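Slippers are harder than boxes

My working question this year is whether a general-purpose arm can take over the small chores in an ordinary house. Floors have been solved for a while, at least the flat ones. Putting things away has not. I've been using slippers on a rack as the test chore since November, under the project name Trirnelden, because a slipper is light, soft and has no good side to grab.

The hand matters more than most write-ups admit. Sleeved fingers with rounded pads are kind to fabric and bad at edges. 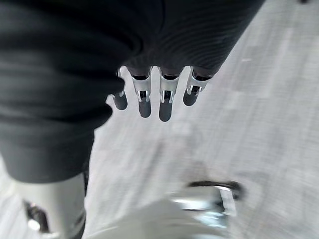 Fingertip pads and metal joint brackets under the knit cover.

A rounded pad needs area to push on. A slipper rim gives it a few millimeters of foam that moves away when touched. Pinch too low and the sole drags on the shelf; pinch too high and the whole upper folds. My log for the Tondthorpe setup has 49 attempts at placing a single slipper, and 19 ended with it on the shelf and pointing the right way. A person would not bother to keep score.

Reaching into a rack adds a second problem. The posts and the shelf above limit the wrist angles, so the planner often picks an approach that is legal and slow.
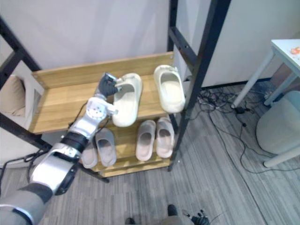 Gripper at the inner side of a cream slipper, upper shelf.

Pairing is a separate skill. Two slippers side by side have to match, and the gap between them should look deliberate. I score that by hand for now. 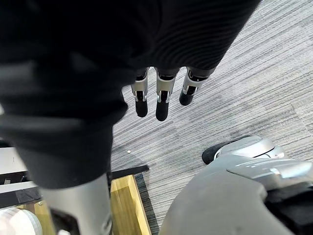
Time is the other number. The median attempt took almost 2 minutes, which rules out anything with a deadline. On the shop floor in Humbridge, where I did my earlier work, parts arrived in trays in a known pose, and a cell could run 1,000 cycles without a change to the program. Houses don't come with trays.

Next I'm switching to the Mutiso grasp planner and rerunning the same set with the lower shelf included.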